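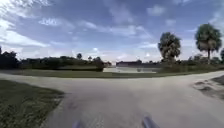
Ute Lenz told me in our second interview that a free night is never free, it just moves the bill to the restaurant, and I have been chewing on that sentence ever since. She has booked package stays at the Sarantis for years, and she was the first person in my sample to say out loud what the receipts were already hinting at.

Figure 2. Paved path and junction, with the grass strip between the branches.

4.2 What guests do with the extra night

So let me get into the receipts. I had 521 stays to work with, all from the same two resorts (the Sarantis and the smaller Wusmont, up the coast at Kirnstead), and 403 of those were sold under some kind of "stay longer, pay less" deal. The rest paid the plain nightly rate. I went in expecting the deal guests to be the thrifty ones. I mean, they picked the deal! But once I lined up the folios by day of stay, the thrifty picture only held for the first half of the visit. Early on, deal guests skipped the spa, ate breakfast late and shared a main at dinner. Then, usually right after the paid nights ran out, they loosened up — a boat trip, a nicer bottle, the massage they had been walking past all week.

I should say how I decided which night counts as the free one, as reviewers of the earlier draft asked about it (fairly). The hotels' own system, Tolura, puts the discount on the last night of the stay. Guests don't always see it that way. In the interviews, plenty of people talked about the free night as the middle one, or as a sort of cloud hanging over the whole week. I stuck with Tolura's version for the tables and kept the guests' versions for the interview notes, and where the two clash I say so.

The interviews themselves ran to 60, most of them done in July on the terrace at the Wusmont, late in the afternoon when people were back from the beach and happy to talk. I asked everybody the same opening question: when did you stop checking prices? I love this question and would ask it again tomorrow. Some people laughed. One couple got into a small argument over it, which I let run, and it gave me three good pages.

Jörg Voß, who coded the transcripts alongside me, reads all this differently. He thinks the late spending is plain end-of-vacation behavior and would show up with or without a deal. He has a point, and the full-rate guests do spend a bit more toward the end too. Where we part ways is the size of the jump. For full-rate guests the line creeps up. For deal guests it sits low and then leaps, and the leap lands on the same night often enough that I have trouble calling it mood. We checked a pile of the coded pages together, disagreed on five of them, and left those out of the table.

One thing I can't sort out with this data is romance packages. Those guests get dinner and a treatment bundled in from the start, so their folios look strangely quiet, and I can't tell a careful couple from one that simply has everything covered. I have kept them in the overall count and dropped them from the night-by-night comparison, which comes next in 4.3.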